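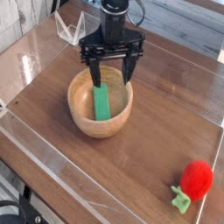
Preguntas frecuentes sobre cuencos de madera y piezas de juego

¿Qué cuidados necesita un cuenco de madera de la serie Ruawai?
El cuenco se entrega con acabado liso y no requiere tratamiento previo. Para la limpieza se utiliza un paño ligeramente humedecido y, a continuación, otro seco. En los cuencos de tono claro, con la veta visible en la pared exterior, el paño se pasa siguiendo la línea de la veta. No debe sumergirse en agua ni introducirse en el lavavajillas.

¿Puedo guardar piezas largas en el cuenco?
Sí. Una barra puede quedar inclinada y apoyada en la pared interior. Conviene comprobar que no sobresalga del borde si el cuenco va a colocarse en un estante.

¿Qué piezas admite el juego Karnar?
Bloques rígidos y figuras de felpa. Recomendamos guardarlos por separado: los bloques en el cuenco y la felpa en una bolsa de tela. Las partes de fieltro, como hojas o tallos, se deforman bajo peso continuo.

¿Cómo se limpia una figura de felpa?
Cepillado en seco con cerdas blandas. Las manchas localizadas se tratan con agua fría y jabón neutro, sin frotar las costuras. Secado al aire, en horizontal, durante 12 horas como mínimo. No usar secadora.

¿El cuenco raya la mesa?
La base está lijada, pero el polvo atrapado debajo puede marcar una superficie brillante. Levante el cuenco para moverlo; no lo arrastre. El protector Verex es opcional y se vende por separado.

¿Cuál es la referencia para pedir un recambio?
Cuenco: 1372. Protector de base: 1243. Los bloques no se suministran sueltos.

¿Se puede renovar el acabado?
Sí, con lija fina y aceite apto para juguetes. Aplique una capa delgada, retire el exceso y deje secar por completo antes de volver a usar el cuenco. La garantía no cubre piezas lijadas por el usuario.

¿Desde dónde se envían los pedidos?
Desde el almacén de Rarkstead. Los pedidos de más de 100 unidades se tramitan mediante el formulario para centros.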